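4.3 Grasp selection in the cluttered basket

The planner described in Section 3 treats each pick as a fresh problem. Before every attempt the arm moves clear, the depth camera takes a new reading, and Hutapea (our grasp ranking module) rebuilds its list of candidates from nothing. We had expected this to be wasteful. In practice it was the single most pleasing design choice we made, because a pile of toys does not stay still -- lift one ball and three others roll into the gap, and any list made a moment earlier is out of date.

Each candidate receives a score made up of two terms. The first is the usual estimate of how well the fingers will close on the surface. The second, which we call the burial term, lowers the score of any object whose outline is crossed by another. Thảo Cao suggested the burial term after watching the arm tug again and again at a rope toy that was pinned under its neighbours, and the change in behaviour was lovely to see. The arm began to work from the top of the pile downwards, although nothing in the code tells it to do so.

Soft and knotted items remain the hardest class. A towel offers hundreds of good-looking pinch points, nearly all of them equally valid, and early versions of the ranker would hop between them from one reading to the next without ever committing. We now keep the chosen point fixed for 2 readings unless its score drops sharply. Spiky rubber balls gave us a different sort of trouble. Their surface normals point everywhere at once, so we smooth the local patch before scoring it and let the fingers find their own way between the spikes.

Crushed cans deserve a mention of their own. They are thin, shiny and badly served by depth sensing, and the raw map often shows a hole where the can should be. Bảo Lò's fix fills such holes from the colour image, using the edge of the bright region as a stand-in for the rim of the object. It is a simple piece of code, 76 lines in all, and we were delighted by how far it went.

We ran 427 picks with the full ranker and a further 185 with the burial term switched off, keeping the basket, the objects and the gripper the same. The objects were tipped in afresh at the start of each run and we made no effort to arrange them. Figure 6 gives a sense of how densely they lie, with balls, cans, cloth and small figures sharing the same few layers. Placement was handled by the Drostholm motion library with its default settings, and a failed placement was not counted against the grasp.

One open question is when to give up. At present the arm will retry an object for as long as it stays at the head of the list, and near the bottom of the basket, where the mesh itself starts to produce false candidates, this can cost a good deal of time. We return to the matter in Section 5.
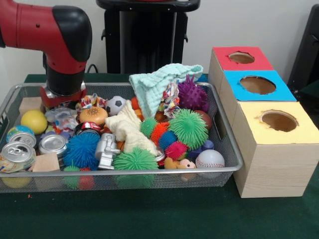 Figure 6. The gripper lowered into the left half of the wire-mesh basket, with the three round-holed target boxes to its right.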